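**For readers aged 7 and up. You will need a grown-up for the part with the tea.**

# Who says the brown one is tea?

A drink dispenser is a big see-through container with a tap near the bottom. You have met one at a party, a school fair or a hotel breakfast. People say all sorts of things about them, and most people say these things in a very sure voice.

A sure voice is not proof. My neighbor has a very sure voice and he once told me that spoons make soup colder if you leave them in upside down. I have my doubts about that, and I have doubts about a few of the things below too. Let's go through them.

## "It comes out because you turned the tap"

Well, sort of. Turning the tap opens a hole. A hole doesn't push anything. If you make a hole in the side of an empty box, nothing jumps out at you.

What does the pushing is the drink itself. Drinks are heavy. If you have ever carried a full bucket you already know this in your arms. All the drink at the top of the container is sitting on the drink underneath, and that drink is sitting on the drink underneath *that*, so the drink at the very bottom is being squeezed by everything above it. Open a hole down there and out it goes.

Scientists call this squeeze **pressure**. The deeper you go, the more of it there is.

If that is true, then a full dispenser should pour faster than one that is nearly empty. That's a good sort of idea, the sort you can check. Don't believe me, check it. You want a container with a tap, a cup, and somebody to count out loud. Fill the cup when the container is full and see how far they get. Fill the same cup again, to the same line, when the level is down close to the tap. Open the tap the same amount both times or the test is no good.

When we did this in the library kitchen at Besbridge, the second cup took so long that Dwynwen Lewis, our counter, stopped to ask if the tap was broken. It was fine. There just wasn't much drink left to do the pushing.

## "Bigger ones pour faster"

This one sounds right, and I believed it until I was embarrassingly old.

Suppose you have a wide container and a narrow one. The wide one holds far more drink. But you fill both to the same height and fit the same tap to each. Which pours faster at the start?

Neither. They match. The squeeze at the bottom depends on how *deep* the drink is, and the width doesn't come into it. The wide one will keep going for longer, of course, and its level will drop more slowly. So after a while the wide one really is pouring faster, and perhaps that's where the idea came from. People see a true thing and then make it too big.

## "You have to take the lid off or it won't come out"

I've heard this from at least one teacher. It is half right, which makes it annoying.

When drink leaves the container, something has to take its place. That something is air. If air can't get in, the space at the top has to stretch the same little bit of air over more and more room. The air outside pushes back at the tap, the flow gets weaker, and then you may hear a *glug*. The glug is a bubble of air forcing its way in through the wrong end.

So yes, a lid that seals perfectly would stop the drink. But plenty of dispenser lids don't seal perfectly. Some have a small hole. Some just rest on top and let air in around the rim. With those you can leave the lid on all day and it makes no difference to the pouring, and it keeps the flies out.

The test is easy. Pour with the lid on. If the stream slows to a dribble, lift the lid a tiny bit. If the stream wakes up, your lid was sealing. If nothing changes, the teacher was wrong about *that* lid. Be polite about it.

## "The brown one is tea"

Now we come to the claim I trust least of all.

Someone looks across a room, sees a clear container with something brown in it, and says "tea." Someone else looks at the same container and says "cola." A third person says "coffee." All three are using exactly one clue, the color, and the color fits all of them. It also fits apple juice with too much blackcurrant in it, and a few soups.
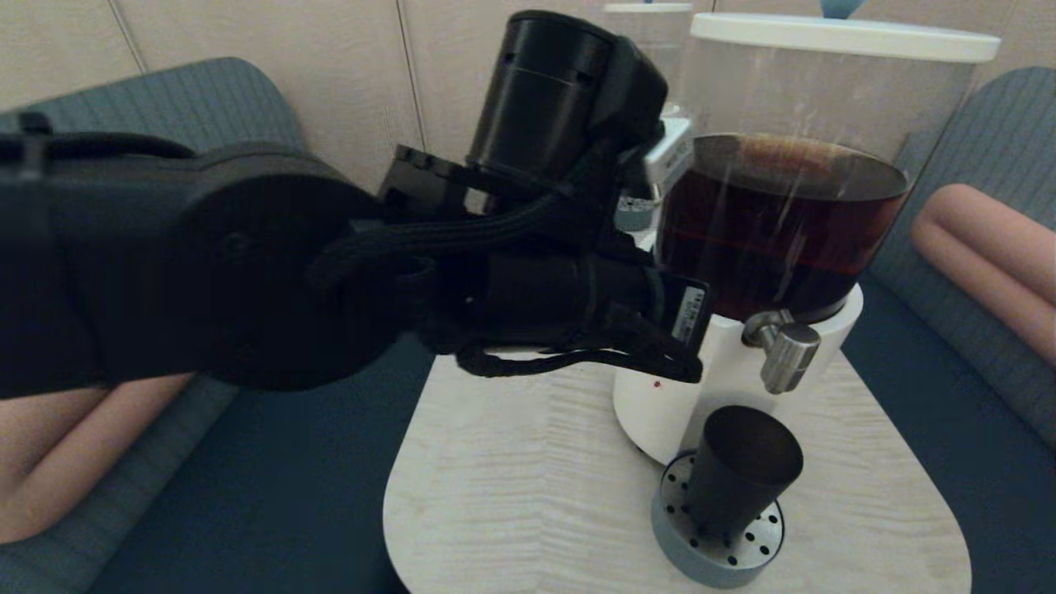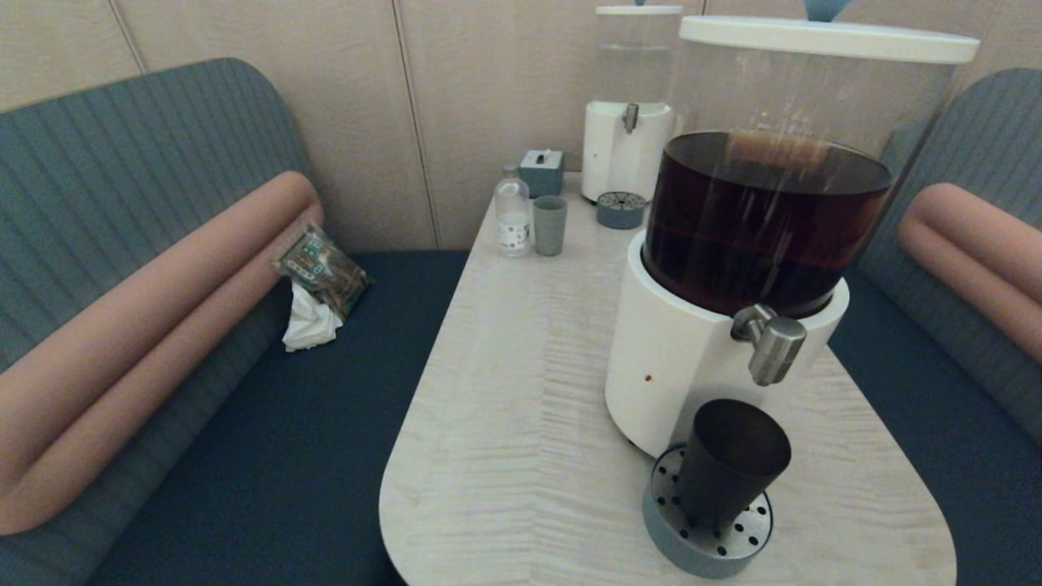
A clue that fits every answer isn't much of a clue. If you are a detective and you know the thief was wearing shoes, you haven't got very far.

So what would be a better clue? These are the ones I would try, starting with the one that costs you nothing.

- **Look for bubbles.** Fresh cola makes them. But flat cola doesn't, so no bubbles doesn't prove it isn't cola. Careful with that.
- **Look for foam around the top.** Several drinks will make some if they are shaken or poured hard, so I'd only give this one half a point.
- **Look for a label.** Better, if somebody bothered to write it today. Labels get left on from last time.
- **Ask whoever filled it.** This beats everything above. They were there.

Notice that "taste it and see" is missing. If you don't know what is in a container, you don't drink from it. Go back to asking. A clear liquid needs asking about as well, by the way. "It's clear so it's water" is the same mistake as "it's brown so it's tea." Lemonade can be clear. So can vinegar, and you won't enjoy a cupful of that.

## Why brown drinks look darker in the big container

Here is something odd that you can see for yourself. Pour a dark drink from a big container into a clear glass, and it often looks lighter in the glass. Did it change? Did somebody water it down on the way through the tap?

No. What changed is how much of it you are looking through.

Light has to travel through the drink to get to your eye. On the way, the drink soaks up some of the light. A thin layer soaks up a little. A thick layer soaks up a lot, so it looks darker.

### Try it (with your grown-up)

1. Ask them to make a pot of ordinary black tea and let it go cold.
2. Put a clear glass on a sheet of white paper.
3. Pour in enough cold tea to cover the bottom. Look straight down at the paper.
4. Pour in more. Look again.
5. Keep going until the glass is full.

The tea in the pot is the same tea the whole time, but the paper underneath gets browner with every pour. Now look at the full glass from the side, and then from the top again. The two views may not match, and by now you can work out why.

A boy called Romo told me the tea at the top of his glass was weaker and "the strong stuff had sunk." That's a fair idea and I didn't want to just tell him he was wrong. We stirred it with a spoon and looked again. It looked the same as before. If the strong stuff had sunk, stirring should have changed something.

## "The holes in the tray make the spills disappear"

Many dispensers have a little tray under the tap with a grate on top, full of small holes. Drips fall on the grate and go through. Gone!

They are not gone. They are downstairs. Under the grate there is usually a shallow dish, and the drips are all sitting in it waiting for someone to tip them out. If the someone forgets, the dish fills up, and then the tray that was supposed to stop a mess makes a bigger one when you pick it up.

There is a second thing wrong with the claim. Sometimes a drop lands right on a hole and *stays there*. Water holds on to itself, a bit like people linking arms, and a small enough hole can be bridged by a drop that ought to fall through. You can try this with a clean kitchen sieve and a few drips off your finger. Some holes will let the water through and some will keep a tiny window of it. Give the sieve a tap and see what happens to the windows.

## "Our tap never drips"

This was printed on the box of a Viltico tap that our reading group was given in January. *Never* is a very long time, so we decided to test it for one night.

Saimi Seppälä filled the container with water, closed the tap, and stood a dry cup underneath. In the morning there was a little water in the cup. Had the tap dripped? I said yes straight away, feeling pleased with myself.

Saimi said hold on. When you shut a tap, there can be some water left in the spout below the place where it closes. That water might fall later. It would be unfair to blame the tap for it. So we did the whole thing again, and this time we closed the tap, waited for the spout to finish, dried it with a cloth, and then put the cup there.

Next morning the cup was dry.

I still don't believe *never*. We tested one tap, for one night, with water. Sticky drinks might be different, because sugar dries hard and can stop a tap closing all the way. An old tap might be different as well. But I can't go on saying that it drips, when the only time I saw it drip was a test we had done badly. A doubtful person has to doubt their own tests too, and I didn't enjoy that part.

If you have a dispenser at home, try the night test with your own tap. Use water, dry the spout first, and put the cup where the cat can't get at it.

## Words to keep

**Pressure:** how hard something is squeezed or pushed. In a drink it gets bigger as you go deeper.

**Spout** or **spigot:** two names for the part the drink comes out of. "Spigot" can also mean the whole tap. Grown-ups don't agree on this one either.

**Vent:** a gap or hole that lets air in or out.

**Claim:** something a person says is true. It might be. Ask them how they know.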